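Laundry Room Notebook, Grillcombe Textile Workshop
September, Friday, 14:00 entry

Purpose of the session: to settle the working routine for the front loader before the Corrigan samples are washed. The samples are cotton squares cut from one bolt, hemmed on two sides and marked in the corner with laundry pen. They have not yet been through water. Staff from the Clusby store have asked that all first washes be done under the same conditions, and this entry records what was agreed.

Load. Each wash is to contain one set of samples and enough plain cotton ballast to bring the dry weight to the figure on the set card. The ballast is the older white sheeting kept on the lower shelf. Towels are not to be used as ballast. They shed, and the June set had to be picked over by hand for most of a morning.

Temperature and program. All Corrigan sets are to be washed at 30 degrees on the cotton program. The lighter Brurkora cloth, when it arrives, will go through at 20. The program is to be written on the set card before the machine is started, and the card stays with the basket until the samples are dry.

Detergent. The unscented powder only, measured with the small scoop and leveled with a ruler. The drawer must be pulled out and wiped before each set. Powder left in the compartment from an earlier wash has twice been found caked along the back, and it is not possible to say how much of it went into the load that followed.

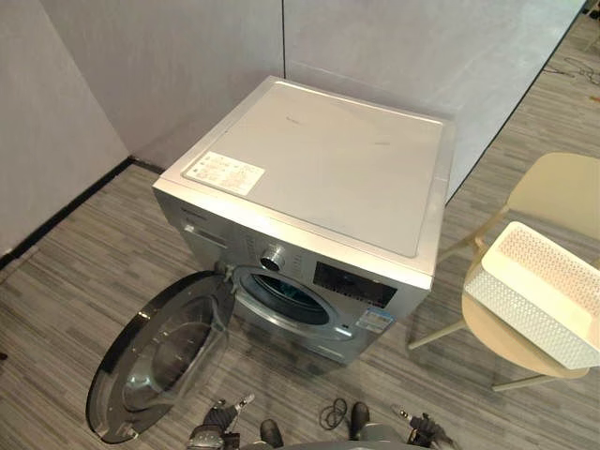

Door and gasket. The door is to be left fully open between washes so that the drum can air. Before loading, the fold of the gasket should be felt all the way around with a dry cloth. Threads collect at the lowest point – a single blue thread in that fold was enough to mark one of the trial squares last month. When the door is closed, check that no hem is caught in it. The swing of the door needs clear floor on the left, so baskets are to be set down on the other side.

Loading order. Ballast first, then samples, then the remainder of the ballast. Samples are to be opened out flat and put in singly. Folded squares come out with a crease that does not press away, and the crease affects the shrinkage reading.

Measuring. Each square is marked at 300 mm in both directions before washing. It is measured again after drying flat, with the same steel rule, by the person who made the first reading. Results go on the set card in pencil and are copied into the ledger the same day.

Outstanding points:

The Corrigan set numbered 14 has no weight on its card. It is to be held back until it has been weighed.

Spin speed has not been agreed. The Clusby note asks for a low spin, while our earlier cards were all done at the machine's standard setting. Both will be tried on spare cloth before a decision is entered.

The drying rack needs new line on the upper rail. The present line leaves a faint brown mark on damp cotton.

First Corrigan set to be loaded once the spin trial has been read and entered.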